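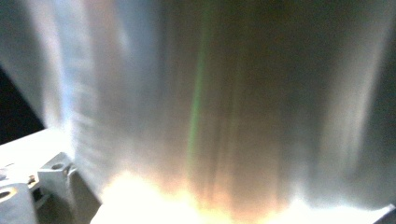 Reflets gris clair et bruns, de très près.

Varcombe -- recueil de recettes de boissons maison

Bienvenue, et merci d'avoir poussé la porte ! Varcombe rassemble 803 recettes de sirops, d'infusions, de limonades, de laits parfumés et de punchs sans alcool, transcrites à partir de cahiers de famille puis relues ligne à ligne. Le projet est né d'un cahier à spirale, celui de ma grand-tante, dont les pages se décollaient et que je voulais simplement sauver avant qu'il ne soit trop tard. De fil en aiguille, des voisins m'ont prêté les leurs, puis des cousins de voisins, et voilà où nous en sommes.

Contenu du dossier

recettes.csv : une ligne par recette, encodage UTF-8, séparateur point-virgule
ingredients.csv : les ingrédients, reliés à recettes.csv par le champ id_recette
mesures.csv : la table des mesures anciennes et leurs équivalents
notes/ : les remarques de marge, en texte brut, un fichier par cahier
LICENCE.txt

Les champs de recettes.csv

id_recette : identifiant stable, il ne change pas d'une version à l'autre
titre : tel qu'il est écrit dans le cahier, fautes comprises
titre_norm : le même, orthographe rétablie
cahier : code du cahier d'origine (il y en a 33)
famille : sirop, infusion, limonade, lait, punch ou autre
texte : la recette complète
repos : durée de repos en heures, vide si le cahier n'en dit rien
doute : oui ou non, selon que la lecture d'un mot reste incertaine

Je vous en prie, ne corrigez pas le champ titre. Le « sirot de grozeilles » a toute sa place ici, et titre_norm est là pour les recherches. Quand un même cahier donne deux fois la même recette avec des quantités différentes (cela arrive plus souvent qu'on ne croit, surtout pour la citronnelle), les deux versions sont gardées sous deux identifiants.

Les mesures, ce grand chapitre

C'est là que nous avons passé nos soirées. Un « verre » n'a pas la même contenance d'une cuisine à l'autre, et la « timbale » encore moins : dans certains cahiers elle sert à doser le sucre, ailleurs à servir les enfants, parfois les deux sur la même page. La table mesures.csv propose un équivalent en millilitres quand la famille a pu nous le donner. Sinon la case reste vide, et j'aime mieux cela qu'un chiffre sorti du chapeau. Il reste environ 17 mesures sans équivalent, dont la fameuse « bonne rasade » sur laquelle je ne désespère pas.

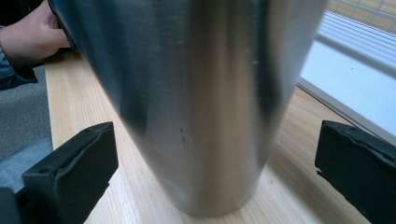

Récipient en inox sur une table en bois clair.

Comment les textes ont été saisis

Chaque recette a été tapée à la main dans Skedero, notre petit outil de saisie, puis relue par une autre personne. Musyoka Owino a repris toutes les recettes à base de gingembre et de tamarin, et c'est à lui que l'on doit la plupart des notes sur les temps de repos -- je ne le remercierai jamais assez pour sa patience devant mes messages de minuit. Les cahiers du lot Lytvynenko, écrits au crayon très pâle, nous ont donné bien du fil à retordre ; si vous y trouvez des bizarreries, regardez d'abord le champ doute.

Ce qu'il vaut mieux savoir avant de s'en servir

Les recettes n'ont pas toutes été essayées. Les durées de conservation sont celles des cahiers et ne valent pas conseil sanitaire. Les sirops sont largement surreprésentés, et trois cahiers fournissent à eux seuls presque tous les punchs. Les noms de personnes cités dans les marges ont été remplacés par des initiales.

Versions

La version actuelle a été déposée le 20 décembre. Elle ajoute les laits parfumés du lot Warkix et répare les accents perdus dans notes/.

Licence et contact

Réutilisation libre, à condition de citer Varcombe et de conserver le code du cahier. Pour signaler une erreur de lecture, indiquez-nous l'id_recette et le mot en cause. Et si vous avez un vieux cahier dans un tiroir, écrivez-nous aussi, même s'il n'y a qu'une page de lisible !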